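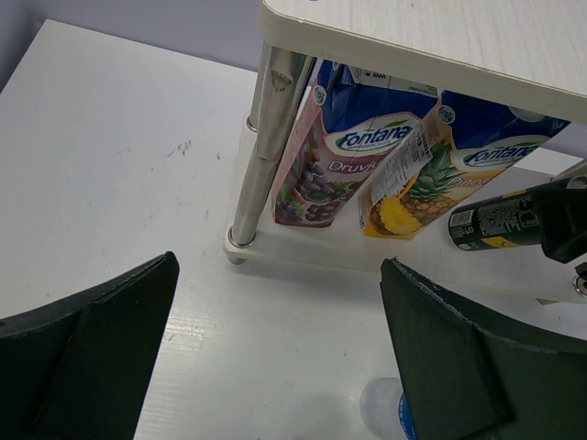
The Bakalis Novels: Frequently Asked Questions

Updated Wednesday, May 22, 2019

I get the same emails over and over, so the answers are collected on one page. I've read all the books at least twice and I don't work for the publisher. If you want a fan page there are several, and they are nicer than this one.

What are the Bakalis novels?

A run of family novels by Aliki Chatzigeorgiou, set mostly in Bindville, a port town that doesn't exist, and following the Bakalis family from the opening of their rope shop to the sale of the building. There are five so far. Grondaseo publishes them in paperback and calls them "the saga of a century", although by my reckoning the story covers 70 years, and long stretches of those are skipped.

What order should I read them in?

Order of publication. Grondaseo's website pushes a "chronological reading path" that starts with book four, the prequel. I think this is bad advice. The prequel gives away who Stavros's father is on its first page, and the first three books spend a great deal of effort keeping that from you. I suspect the reading path exists to sell copies of book four.

For the record, the order is: The Rope Shop, A Cold Harbour Lunch, What Irini Kept, Before the Rope Shop, The Pernirov Letters.

Can I skip any?

You could skip A Cold Harbour Lunch and not lose much plot. It has the best chapter in the series in it, though (the christening), so borrow it from a library and read that bit.

Is it true that you can read each one on its own?

The back covers all say so. I have my doubts. The Rope Shop stands by itself, as first books have to. What Irini Kept just about does. Anyone who starts with The Pernirov Letters is going to spend the first 200 pages wondering why they should care that an old woman has refused a piece of cake.

Is there a family tree?

There is one at the front of every book, and it's wrong in two of them. In What Irini Kept, Nikos is shown as the older twin, but the text has him born second, with his sister already washed and wrapped. In the prequel tree the cousin in Marseilles has disappeared altogether. Some readers take this as a hint that she was written out of the will. I take it as a mistake by whoever laid out the page.

Are they based on a true story?

The publisher's wording is "inspired by real lives", which could be said of nearly any novel. I have seen it claimed in reviews that Chatzigeorgiou's own grandmother kept a rope shop. I've never found her saying this herself. In the afterword to The Rope Shop she says that she chose rope because she liked the smell of it in a chandler's she visited once. Make of that what you will.

Where is Bindville meant to be?

People write to me with theories and maps. The weather is northern and the food is southern, the harbour faces west in book one and plainly faces east by book three (the sun comes up over the water while Irini is waiting for the boat). I don't believe there's a secret answer. I think she needed a sunrise.

Who or what is Pernirov?

Pernirov is the lodger. He turns up in the second book with a suitcase, pays a month ahead, and is treated by everybody as harmless. The letters of the fifth book's title are his, or are supposed to be. We're told there were 128 of them in the biscuit tin. We're given the text of nine.

So did Pernirov write the letters or not?

This is the question I'm asked most, and the one people get cross about. The common view, which you will find repeated on most of the forums as if it were settled, is that Irini forged them after his death to protect her brother. The evidence is:

The handwriting "leaned the way hers did." It is the aunt who says this, and the aunt is half blind by then and has hated Irini since the wedding.

The letters mention the blue door, which was only painted after Pernirov left. That is a fair point. But she could have written to him about the door. They did correspond; we see her buying stamps.

The ink. I have read the ink passage many times and I can't see that it proves anything at all.

My own view is that he wrote most and she wrote a few. I can't prove it either, and I'd be wary of anyone who says they can.

Does the dog die?

Yes, book two, in the chapter after the regatta. It is quick. The cat is fine throughout and by my sums lives to be about thirty, which should tell you how carefully the dates were checked.

Is the new edition really revised?

The covers are new. Grondaseo brought them out in March with "fully revised by the author" on a sticker. I sat down with the old and new copies of The Rope Shop and went through the first half line by line. I found a handful of mended commas, one changed street name, and a paragraph about the bakery cut in two. The twins are still the wrong way round in the third book's tree. If you own the old edition I would keep your money.

There is a new introduction. It's four pages long and tells you the ending, so leave it until last.

Will there be a sixth book?

It has been promised for "next year" for as long as I've had this page. There was a title going round at one point, The Sale of the Building, and a cover picture that turned out to have been made by a reader. Until somebody is holding a copy I don't plan to list it here.

Is there going to be a television series?

I've been told so by several people, each of whom heard it from someone else. A company buying the rights is one thing and a programme on the telly is another — plenty of books have had their rights bought and gone no further. I don't have a cast list, so please stop asking.

Are they any good for a reading group?

The first one is. People will argue over whether Stavros should have signed, and that will keep you going for an evening. The questions printed at the back are poor ("How does rope bring the family together?") and I'd ignore them. For group two or three months in, try What Irini Kept, with the warning that someone always reads ahead and spoils the fire.

Which one is your favourite?

What Irini Kept, apart from the last chapter, which I don't believe for a minute. A woman who has counted every coin for three hundred pages does not hand over the keys because a stranger is kind to her on a ferry.

You've got something wrong. Where do I write?

Use the contact form, and please give the page number and say which edition you have. I do make corrections. I don't make them on the strength of "everybody knows".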